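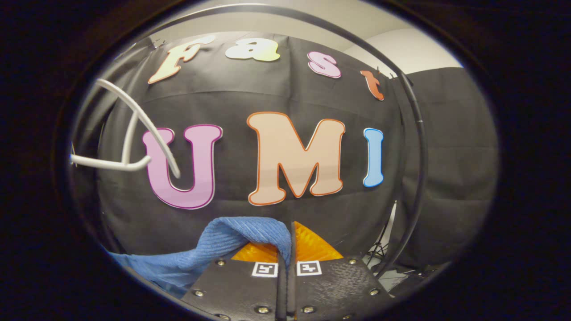

I love big letters. I mean really big ones, the sort you stick up on a wall or a piece of cloth for a party or a school fair, so that people can read them from the other side of the hall. Have you ever tried making some? The first thing you learn is that a dark background does half the work for you. Look at the words "Fast" and "UMI" on that black cloth. The M is a pale peachy colour, a bit like the inside of a melon, and if you put it on white paper you'd have to squint to find it. On black it jumps straight out at you! It has a bright orange edge as well, and edges are what I want to tell you about next.

Why do edges help? Your eyes are very good at noticing where one colour stops and another one starts. The bigger the jump between the two colours, the easier it is to spot. Grown-ups who design signs call this contrast. Pale yellow next to white is a tiny jump. Pale yellow next to black is a huge one. A line round the outside of a letter gives your eyes a second jump, so the shape looks nice and crisp.

Then there's size. When we made our banner for the Grirnley summer fair I cut all my letters as tall as my hand, and I was ever so proud of them, and then I walked to the back of the hall and couldn't read a thing. We had to start again. Now I pick one short word to be enormous and let the other words be smaller. People read the enormous one first and come closer for the rest.

Fat, rounded letters are my favourites. They're sometimes called bubble letters, and they're easy to cut out – there are no thin spiky bits to rip off by accident. Here's how I do mine.

Draw the letter lightly in pencil, just with single lines, like normal writing.

Draw all the way round it, keeping a finger's width away from the line. Make the corners curvy.

Rub out the pencil in the middle and colour the letter in. Start pale on one side and press harder as you go across, if you want it to fade from one colour to another.

Go round the edge with a felt tip in a stronger colour, then cut it out.

Lay everything on the cloth before you stick anything down! I once left the second N out of Dodutness and only noticed after the glue had dried. Black cloth creases easily too, so ask a grown-up to iron it first. A few wrinkles won't spoil it, though.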